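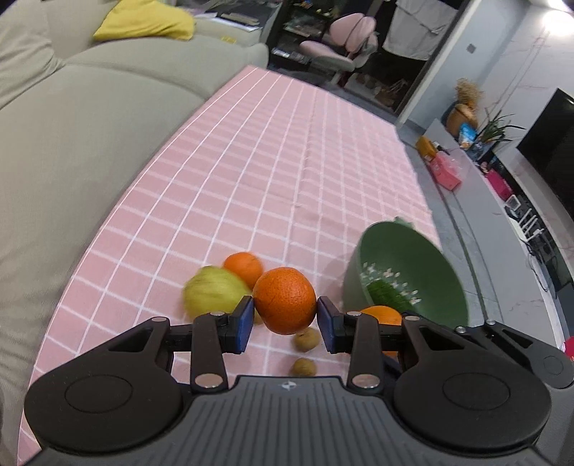

An orange held just over the tablecloth, with two more nearby.

In Praise of the Slow Orange
By Cyprian Jasińska

My grandmother could peel an orange in one long ribbon while carrying on an argument with my grandfather in the next room, and if you had asked her how she did it she would have thought you were being fresh. I have had her on my mind a good deal this summer, because for several weeks now I have been picking up oranges for a living, or for a very small part of a living, and I have never in my life paid so much attention to a piece of fruit.

The service is called Sasen. You sign up, you put down a deposit of $100, and a padded case comes to your door with a pair of hand-held grippers in it, one for the left hand and one for the right. You squeeze, the fingers close, and a camera mounted on the tool watches what the fingers are doing. You do ordinary household things with them, at your own table, and the recordings go off to be used in teaching robots how people handle objects. Then you get paid by the accepted clip. When you've had enough you send the case back and your deposit comes home to you (mine hasn't yet, but I still have the case, so I can hardly complain about that).

I want to say at the start that I like it. I know a column is supposed to have some vinegar in it, and I'll get to the vinegar, but I've read so many sour pieces about this kind of work by people who clearly never opened the case that I feel I owe it a fair word. It is pleasant! You clear off a table, you lay a cloth, you bring in a few things from the kitchen, and for an hour or so you are asked to do something simple and do it carefully. How often does anybody ask that of you?

The fruit tasks are the ones I would recommend to a beginner. An orange is a forgiving thing to hold. It's round all over, so there is no wrong side to come at it from, and the skin has enough tooth to it that the pads get a decent purchase. A pear is another matter. A pear has opinions about which way up it would like to be, and if you squeeze it too low it will swing around and point at you. I haven't made my peace with pears. As for nuts and other little round things, I'll only say that you should practice on them when there's no one else in the house, and that the first one I went after went under the radiator and is there now.

My friend Mairéad Ní Mhurchú started with Sasen a month before I did, and she has a completely different way of going about it. I come in from above, like a crane at the fair, and she comes in low and from the side with her elbow practically on the table. We compared notes over the phone and each of us was sure the other was doing it wrong. When I wrote to the company to settle the matter, the answer came back that both were fine, and please go on. I have thought about that answer more than they probably meant me to. So much of what gets sold to us for the home wants us to do a thing in the one approved manner, tap here, hold for three seconds, wait for the light. It was nice to be told to pick up an orange however I pick up an orange.

Now, the vinegar. The instruction booklet runs to 100 pages, and I would say that a tired person at a kitchen table needs six of them. There is a chapter on lighting. There is a chapter on wrist posture, which I read twice and which left me less sure where my wrist was than when I began. What I wanted to know on my first evening was how hard to squeeze, and I found it in the back, after the warranty, in a paragraph headed "Miscellaneous." Somebody over there wrote a very thorough book and I'm sure they're proud of it, but I wish they'd handed it to an aunt before they printed it.

I also think they should be plainer about the money. The offer says you are paid for each clip accepted, and that's true, but the rate for a clip that has been sent back and redone is lower, and you learn this only when you see it on the statement. It isn't a great deal of money either way. It's the kind of small surprise that makes a person feel foolish, though, and a company that is asking to come into people's living rooms ought to be careful about making them feel foolish. Put it on the front page of the offer, in the same size print as the rest of it, and I'll have nothing more to say on the subject. 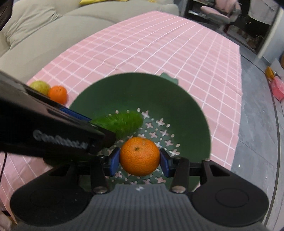 OKIER, Aug 30, 2022

I put the column aside there and went back to work for a while, meaning to finish it when I had done enough to be entitled to an opinion. I've now sent in over 300 clips, and most of what I said before I would say again, but I've come around on one or two points and picked up a new worry, so let me go on.

What I've come around on is the two-handed work. For the first stretch I used one gripper and left the other in its case, as I suspect a lot of people do, on the theory that one was plenty to be clumsy with. Then the tasks began to ask for both, with a basket to fill, say, and vegetables coming in from one side while fruit comes in from the other, and I discovered how much my two hands had been taking each other for granted. You would never knock your left hand with your right while loading a basket. Put a gripper in each one and you'll do it three times before you've finished the cucumbers. You have to decide who goes first. You have to wait your turn, with yourself! I found it maddening for two evenings and since then I have found it a sort of company, and I think anyone who rents the kit and leaves the second gripper in the case is missing the better half of it.

A wide basket is a great help, by the way, and the booklet doesn't mention it. I began with a deep narrow one, thinking it looked tidier, and every orange had to be lowered down into it like a bucket into a well, with the tool following it in and bumping against the side. Something broad with sloping walls gives you room to bring the whole business over and open the fingers without a fuss. If you only own the narrow kind, borrow your neighbor's.

The cloth helps too. I'm fond of a grid or a check, something with lines, for no better reason than that I can tell where I set a thing down the time before and set it down somewhere else on the next round, as the tasks keep asking you to do. Mairéad works on a bare table and says I'm fussing. She may be right, but I've seen what her pears do on that table.

The worry is a larger one, and I don't have it settled. The cameras on these tools are meant to look at the fingers, and so they do, but they are wide, generous little cameras and they look at everything else besides. They take in the sofa and the cushions, and the doorway to the other room with whatever you've hung up in there. When you're squeezing an orange you aren't thinking about your shelves. Sasen asks you to check for papers and family photographs before you begin, and I believe they mean it, and I've no complaint about how I've been treated. But a home is more than its papers. I would like the company to let us see our own clips before they go, every one, and to keep back any we please without having to give a reason or lose our standing. At present you can ask to have a clip pulled after the fact, by writing to an address. That's better than nothing. It's also the kind of thing a shy person will never do.

There are other outfits one could go to. Oravec lends a similar kit without any deposit, and I'm told the booklet is shorter, though they want a fixed number of hours from you each week and I'm at a time of life when I don't care to promise anybody my hours. A neighbor tried Irnness last December and liked the people very much but not the weight of the tool, which she said made her forearm ache when she lifted the kettle afterward. I haven't held one myself, so take that as hearsay from across the fence.

People ask me whether I mind, and what they mean is whether I mind teaching a machine to do what I do. I've turned it over plenty, usually with an orange in the air. My sister-in-law hasn't been able to close her right hand properly in years. She buys her oranges already peeled, in a plastic tub, and she hates it, and if there's ever a contraption in her kitchen that can reach into a basket and hand her a whole one without bruising it, then I'd be glad to think some of my clumsy evenings had gone into it. I can't promise that's where the clips end up. Sasen can't promise it either, and to their credit when I asked them they didn't try to. They said the recordings would go toward household handling in general, and left it there.

So I'll keep the case a while longer. I would tell a friend to sign up, to read the back of the booklet first, to use both hands, and to have a good look around the room before starting. And I would tell Sasen to move that paragraph on squeezing up to page one, where a person can find it. The next set of tasks is eggs.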